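4.2 Teaching a pick by hand

1. Clamp the bin to the table and set the parts on its floor.
2. Select Hand Guide on the pendant. Keep clear of the wrist joint.
3. Move the gripper over the first part and press Record.
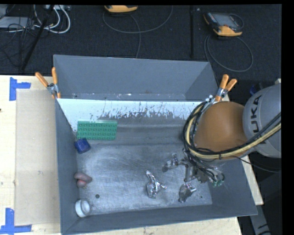
Crisanto Magbanua adds that new users at Brandton tend to rush the approach, and that he has them repeat each pick 6 times at low speed.

4. Close the gripper, lift, and press Stop.

Caution: Do not pull on the cables to guide the arm.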